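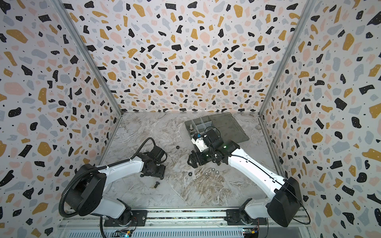
Alina Sârbu
Übersetzerin, schreibt hier ihr Tagebuch auf Deutsch

10. Juni 2021

Heute habe ich endlich das Kapitel über die Bienen abgegeben. Es waren 49 Seiten, und ich habe für sie viel länger gebraucht, als ich im April der Redaktion versprochen hatte. Die Redakteurin hat sehr freundlich geantwortet, mit einem einzigen Satz und einem Ausrufezeichen. Ich habe den Satz dreimal gelesen, um zu prüfen, ob darin vielleicht doch ein Vorwurf steckt. Ich glaube, es steckt keiner darin.

Danach wusste ich nicht, was ich mit dem Vormittag anfangen soll. Ich habe die Fenster in der Küche geputzt und dann den Brief von Herrn Oprea wieder aus der Schublade genommen. Er liegt dort seit dem Winter. Herr Oprea war der Nachbar meiner Großmutter und hat nach ihrem Tod ihre Papiere aufbewahrt, auch das Heft mit den Rezepten. Er schreibt, er möchte es mir schicken, aber nicht mit der Post, der er nicht vertraut. Ich soll also kommen und es holen. Auf Rumänisch klingt das bei ihm wie eine Einladung, und wenn ich es im Kopf ins Deutsche übersetze, klingt es wie eine Vorladung. Mit diesem Problem verdiene ich mein Geld, und trotzdem überrascht es mich jedes Mal.

Ich habe ihm geantwortet, von Hand, auf zwei Blättern. Es ging langsam. Meine rumänische Handschrift ist die Handschrift eines Schulkindes geblieben, rund und ordentlich, während die deutsche schon ziemlich verdorben ist. Beim Schreiben habe ich bemerkt, dass mir das Wort für Stachelbeere nicht mehr einfiel. Ich habe es auf Deutsch gewusst, sogar auf Französisch, aber in der eigenen Sprache war an dieser Stelle ein Loch. Nach einer halben Stunde, beim Abtrocknen der Teller, war es wieder da: agrișă. Ich habe es laut gesagt, ganz allein in der Küche, und mich ein bisschen geschämt und sehr gefreut.

Am Nachmittag bin ich zu Fuß nach Cenness gegangen. Es war warm, aber der Weg am Kanal liegt fast ganz im Schatten. Auf der Höhe der alten Gärtnerei haben sie die Wiese gemäht, und der Geruch war so stark, dass ich stehen geblieben bin. Eine Frau mit Kinderwagen ist auch stehen geblieben, und wir haben einander zugenickt, ohne etwas zu sagen. Solche Begegnungen mag ich hier am liebsten. In meinem ersten Jahr hielt ich die Leute für kalt, weil sie so wenig reden. Heute denke ich, dass ich damals nicht gut genug hingesehen habe.

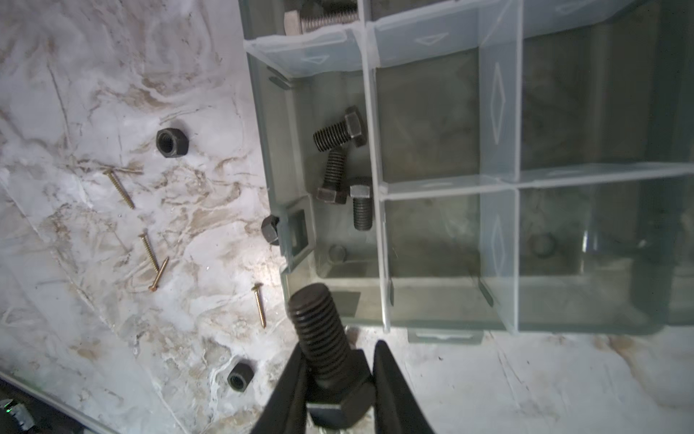 In Cenness wollte ich eigentlich nur Briefmarken kaufen, aber dann stand vor der Buchhandlung Granby wieder der Tisch mit den gebrauchten Büchern. Ich habe mir vorgenommen, nichts zu kaufen, und drei Bücher gekauft. Eines ist ein Wörterbuch der Redensarten, ziemlich alt, mit Bleistiftnotizen am Rand. Der frühere Besitzer hat bei manchen Ausdrücken ein kleines »nein« geschrieben. Bei »etwas auf die lange Bank schieben« steht zum Beispiel ein solches Nein. Ich möchte gern wissen, was dieser Mensch gegen die lange Bank hatte. Vielleicht war es auch eine Frau, die Schrift verrät es mir nicht.

Das zweite Buch ist ein Gartenratgeber, den ich ohne Garten nicht brauche, und das dritte habe ich für Flernus genommen, für das Lesezimmer. Dort fehlt noch immer etwas für die Leute, die gerade anfangen, Deutsch zu lesen -- keine Kinderbücher, sondern kurze Texte für Erwachsene, in denen jemand zur Arbeit geht, sich ärgert oder verliebt. Als ich anfing, gab man mir ein Buch über einen Bären, der Honig sucht. Ich war damals eine erwachsene Frau mit Diplom. Den Bären habe ich trotzdem bis zum Ende gelesen, und das Wort »schnuppern« verdanke ich ihm.

Auf dem Rückweg habe ich über die Reise nachgedacht. Ich war lange nicht mehr dort. Wenn ich fahre, dann am liebsten mit dem Zug, auch wenn meine Schwester am Telefon gesagt hat, das sei eine Strafe und keine Reise. Sie hat mir sofort ausgerechnet, wie viel Zeit ich verliere. Aber ich möchte die Landschaft sehen, wie sie sich langsam ändert, und ich möchte an einer Grenze merken, dass es eine Grenze ist. Mit dem Flugzeug komme ich immer zu früh an -- der Körper steht schon am Ausgang, und der Kopf sucht noch die deutschen Wörter zusammen.

Abends habe ich Suppe gekocht, mit Liebstöckel, wie meine Großmutter. Ich kenne das Rezept nur vom Zuschauen. Im Heft steht es wahrscheinlich genauer, und ich habe ein wenig Angst davor, dass ich es all die Jahre falsch gemacht habe. Der Brief an Herrn Oprea liegt jetzt neben der Tür, mit zwei Briefmarken, weil ich nicht sicher war, ob eine reicht. Morgen früh nehme ich ihn mit. Die Korrekturen für das nächste Kapitel fange ich erst am Nachmittag an.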